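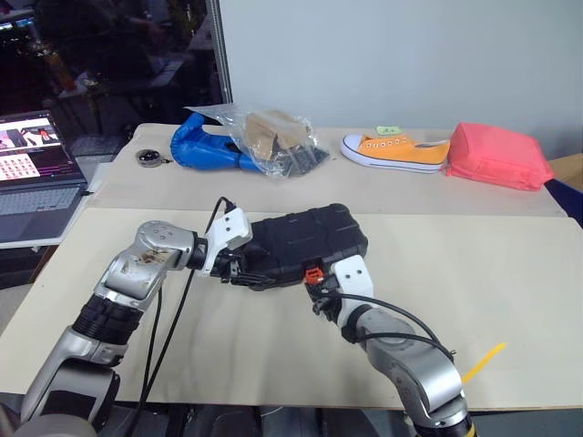

*Two-arm hold on a rugged case, one gripper at each end.*

## Can a machine do this chore yet? Hard cases

**Status at Ornstead, November:** partly. Keep a person within reach.

Hard plastic cases are a fair test for a two-arm bench setup. The shell is stiff, so neither arm has to guess where the other end has gone. Soft pouches and bagged parts are still faster by hand.

Tips for anyone trying it:

- Grip the short ends. Ridges on the lid make a poor seat for flat fingers.
- Keep fingers clear of latches. A latch under load can pop or jam.
- Limit closing force to 30 newtons until you know the shell.
- Lay a plain, light board under the work. Dark cases are easier to locate on it, and scuffs do no harm.
- Leave slack in the gripper cables, then run both arms through full travel before the first lift.
- Move other goods to a separate shelf or rear table.

We timed the Bevex routine over 300 lifts. It needed a hand on 21 of them, mostly where one arm closed early and turned the case. Average time per case was around 30 seconds – slow, but steady enough for a night shift.

Opening the latches is another matter. The Prornamum script handles slide latches only. For draw latches, open them yourself before the case goes on the board.

Next page: folding cartons.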